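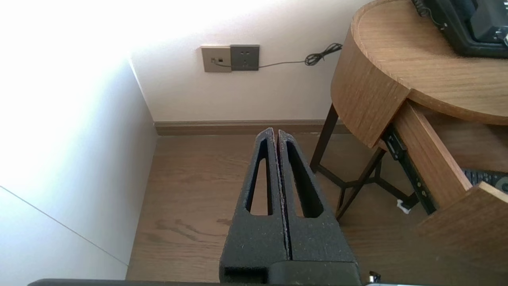 Gripper fingers in front of the bedside table, with the drawer open.

Fornomov Student Robotics Project
Second progress report to the Baumgartner Fund
Submitted by Frida Ravn, project lead, Gruvthorpe College
Sunday, June 7, 2020

Summary

The Fornomov project gives second-year students at Gruvthorpe College the experience of preparing a two-arm robot for ordinary household tasks. The reporting period covers the spring term up to the end of May. Eleven students were enrolled at the start of the term and all of them remain on the project. The main activity was the bedroom tidying task, in which the arms open the drawer of a bedside table, place a remote control inside, and close the drawer again.

The students recorded 838 attempts under remote operation. Of these, 506 met the acceptance rules agreed with the Fund in the first report. The remainder were set aside, in most cases for an incomplete closing of the drawer or a grasp that had to be repeated more than twice. The rejected attempts have been kept, and one student group has asked to use them in its written report on failure types. 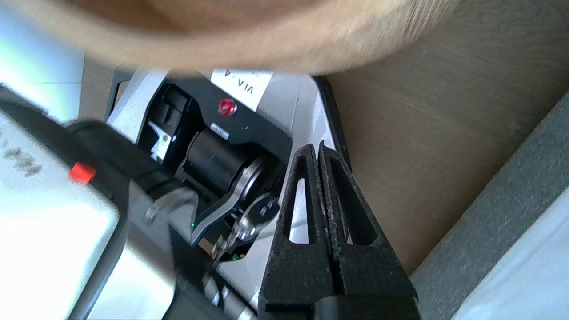 EQUIPMENT AND SPENDING

Spending is within the approved budget. The largest item was replacement gripper fingers, ordered from Ernent in two batches. The first batch wore faster than planned at the tips, and the order for the second batch was moved forward from the summer. No further fingers are needed this year.

The wrist mounts were refitted once in May after Driss Abdelaziz found a small difference in angle between the two sides. Recordings made on the two days before the refit were reviewed again and 11 of them were withdrawn. The totals given above already take this into account.

The line for travel has not been used. We request permission to move it to bench time for the autumn group.

Student work

Students work in four groups, each with its own operator schedule and its own log. The first weeks were spent on approach paths only, without any contact with objects. Grasping followed once each group had passed the safety check, and the full task was introduced last. The remote control proved harder than the drawer. It is long and flat, and a grasp taken too near one end

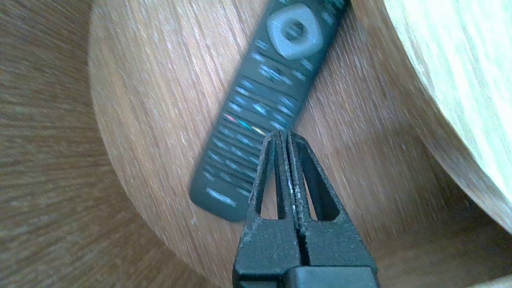
tends to let it turn as it is lifted. Two groups now approach at right angles to its length and grip close to the middle. The other two slide it toward the rim of the table first – a slower method, but one that new operators learned more quickly. Both methods are described in the student handbook, and we have not yet chosen between them.

Coordination between the arms has also taken more time than the work plan allowed. When one arm is over the drawer, the other must hold a waiting position clear of the bed and the table. The groups wrote a short list of spoken calls for this purpose, which Engelbert Tanner has edited into a single page.

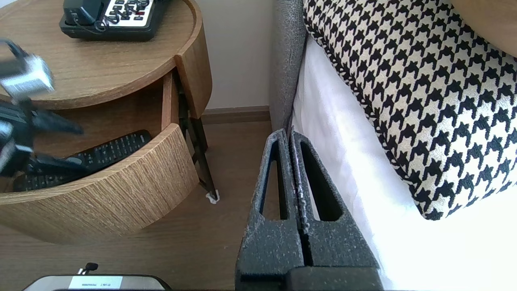

Wai-kit Lai noted at the May review that the spoken calls should be tested with operators from different groups paired together, as the present results only show that people who have trained together can follow them. The point was accepted. Mixed pairs will be scheduled in the first two weeks of the autumn term, and the results will be reported separately.

Changes to the work plan

The bed-making task, planned for the end of this period, has been moved to the autumn. Chibuzor Wike will prepare the task sheet over the summer. All other dates remain as approved, and the next report will follow at the close of the autumn term.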